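Goklow to mark out packing tables with tape at all sites

2019-06-20

Goklow, the household moving and storage company, will mark the tops of all its packing tables with colored tape by the end of the summer. The change follows a trial that began in April at the company's Kaplan site, where 40 tables were marked.

Packers at Goklow work in pairs. One wraps and the other fills the box. Before the trial, wrapped and unwrapped items often shared the same patch of table, and glassware was the most common thing to be packed without paper. The tape divides each top into areas of different sizes. The small areas are for cutlery, lids and loose hardware, and the largest is for the open box.

"We looked at painted lines and at printed mats," said Xiaoqing Lei, operations manager at Goklow. "Paint can't be moved when the job changes. Mats slide. Tape can be pulled up and put down again in a few minutes, and every crew already carries it."

Crews at Kaplan packed 917 household orders during the trial. The layout was changed twice in that time, both times at the request of the packers. The first version had six areas and was found to be too crowded for kitchen orders. The current version uses one strip in each direction, set off center.
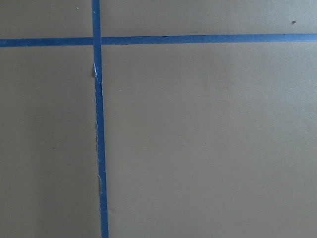 Mingxuan Luo said the off-center layout suited left-handed packers only if they stood on the far side of the table, and asked that new crews be told so on their first day. Goklow has added this to its training sheet.

Worn tape will be replaced at the start of each month. Customers who pack at home can ask for a free roll and a one-page layout guide with any order of boxes. The company has set aside 400 rolls for this purpose.

Contact: Chenxi Xue, Goklow press office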